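Gellow Writer User Guide
Section 3: Captions, cross-references and the list of figures

3.1 Before you start

Gellow Writer keeps every caption as a numbered field. The number is worked out from the position of the caption in the document and from the label it belongs to (Figure, Table, Plate or a label of your own). Numbers typed by hand are treated as ordinary text. They do not change when the document changes and they do not appear in the list of figures.

Check the following before adding captions to an existing document:

The document is saved in the current file format. Captions in documents opened in compatibility mode are shown but cannot be edited.
Track changes is off. Caption fields inserted while it is on are numbered twice until the change is accepted.
Chapter titles use the Heading 1 style. This is needed only if you want numbers of the form 2-1, 2-2.

Caution: Removing hand-typed numbers with Find and Replace also removes matching text in the body of the document. Save a copy first.

3.2 Adding a caption

1. Click the picture or table once so that the border handles appear.
2. On the References menu, click Caption.
3. In the Label box, choose a label. The default is Figure.
4. In the Position box, choose Under item or Over item.
5. Type the caption text after the number. Do not delete the number or the space that follows it.
6. Click Insert.

The caption is placed in its own paragraph in the Caption style. If the picture is set to In line with text, the caption follows it when the text moves. If the picture is set to Float, the caption is placed in a text box and the two must be grouped by hand (see 3.4).

Note: The Caption style has Keep with next turned off. If you place captions over the item, turn it on, or the caption may be left at the foot of one page with the item at the head of the next.

3.3 Two pictures under one number

Where two pictures belong together, they can share a single caption number and be told apart by letters.

1. Insert both pictures in line with text, each in its own paragraph.
2. Select both paragraphs. Hold Shift and click to extend the selection.
3. On the References menu, click Caption, then tick Treat selection as one item.
4. In the Parts box, choose Letters.
5. Click Insert.

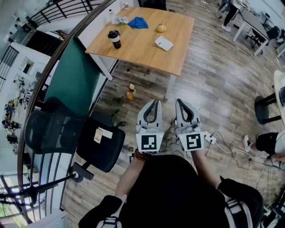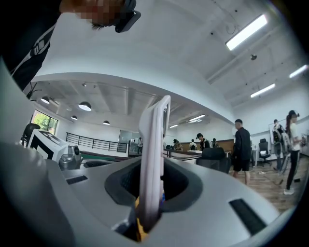
Parts are lettered in the order in which they stand in the document, and the letters are updated when a part is moved or deleted. The text for each part is typed in the Part text box and is limited to a single line of 40 characters. Keep it to what identifies the part. For the first of the two pictures above, "Two white grippers, square markers" is enough; for the second, "Thin white object at dark opening" fits the limit with room to spare. Text over the limit is kept in the file but is not printed, and no warning is given. If a longer account is needed, put it in the paragraph that follows and refer to the part by its letter.

To go back to separate numbers, select both paragraphs, open the Caption box again and clear Treat selection as one item. Existing cross-references to the parts will then show "Source missing" and must be made again.

3.4 Grouping a floating picture with its caption

1. Click the edge of the picture.
2. Hold Shift and click the edge of the caption text box.
3. Right-click either one and click Group.
4. Right-click the group and click Anchor, then choose Move with paragraph.

A group is counted where its anchor stands, whatever its place on the page. Two floating groups on the same page can therefore be numbered in what looks like the wrong order. Turn on View, Anchors and drag the anchor marks until they are in the order you want. Update the fields afterwards.

Caution: Do not group a picture that sits inside a table cell. The caption is dropped from the list of figures, and ungrouping does not bring it back.

3.5 Cross-references

A cross-reference is a field that repeats the number of a caption elsewhere in the text.

1. Place the cursor where the reference is to appear. Type any words that come before it, such as "see".
2. On the References menu, click Cross-reference.
3. Choose the label in the left-hand list. The captions under that label are shown on the right.
4. Choose a caption.
5. In the Show box, choose Label and number, Number only, Page number or Whole caption.
6. Click Insert.

Choose Label and number unless your house style calls for a different form of the label. With Number only, the label has to be typed in by hand and will not change if the caption is later given a different label.

To stop the label and the number from being split across two lines, tick Non-breaking space in the same box. The setting applies to references inserted from then on. References already in the document are left as they are.

Moving a caption with cut and paste keeps its references. Copying it does not: the copy is a new caption with its own number, and all references stay with the first one. Deleting the first one after copying is the usual cause of "Source missing".

3.6 Making the list of figures

1. Place the cursor on an empty line, normally after the table of contents.
2. On the References menu, click List of figures.
3. Choose the label to be listed. Each label needs its own list.
4. Set the leader (dots, line or none) and the position of the page number.
5. Tick Include parts if lettered parts are to be listed under their main caption.
6. Click Insert.

The list takes its text from the captions. Corrections made in the list itself are lost at the next update, so correct the caption instead.

Long captions run on to a second line and push the page number down. To list a shorter form, put the cursor in the caption where the short form should end and press Ctrl+Alt+Full stop. A small grey mark shows the break on screen. It is not printed.

3.7 Updating numbers

Numbers are updated when the document is opened and before it is printed. They are not updated while you type. To update them at any other time:

1. Press Ctrl+A to select the whole document.
2. Press F9.
3. If asked, choose Update whole list. Update page numbers only does not pick up new or reworded captions.

Text boxes, headers and footers are not included in Ctrl+A. Click inside each one and press F9 again, or turn on Options, Fields, Update in all layers.

Updating is slow in large documents. The test file supplied with the program (Hurkdale.gwd) has 333 captions and 1,178 cross-references, and a full update on an older machine can take long enough for the window to show Not responding. Leave it to finish. Closing the window during an update leaves the fields locked.

3.8 Faults

All captions show Figure 1.
The numbers have been pasted as text or the fields are locked. Click a number. If it does not turn grey, it is text and must be inserted again. If it turns grey, press Ctrl+Shift+F11 to unlock it, then F9.

Numbering starts again part of the way through.
A section break has Restart captions ticked. Open Layout, Section and clear the box.

A body paragraph appears in the list of figures.
The paragraph has been given the Caption style. Change it to Body text and update the list.

Figure 2-0 or Figure 0-1 is shown.
Chapter numbers are turned on and there is no Heading 1 before the caption.

Changes to this section: part captions and 3.4 rewritten by Saqib Rajput; fault list checked by Rizwan Rajput, January.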